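**What is Fikton?**

A method for teaching two robot arms a shared task from recorded demonstrations. Our test task is fitting a bulb to a desk lamp.

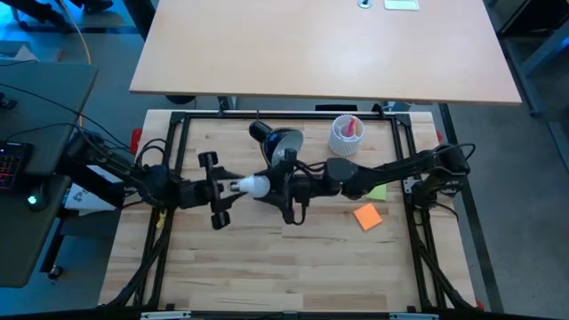
*Bulb between the two grippers, lamp behind it.*

**How much data did you use?**

229 demonstrations, with 200 for training and the rest held back.

**Does the lamp stay in one place?**

No. We change its position and whether it stands or lies down between runs.
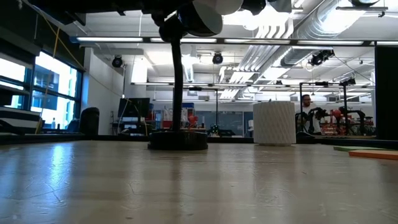
*Lamp base and flexible neck, seen from table height.*

**Who do I ask about the code?**

Ritva Kettunen. For the training setup (3000 steps, 2 camera views), ask Edgars Avotiņš.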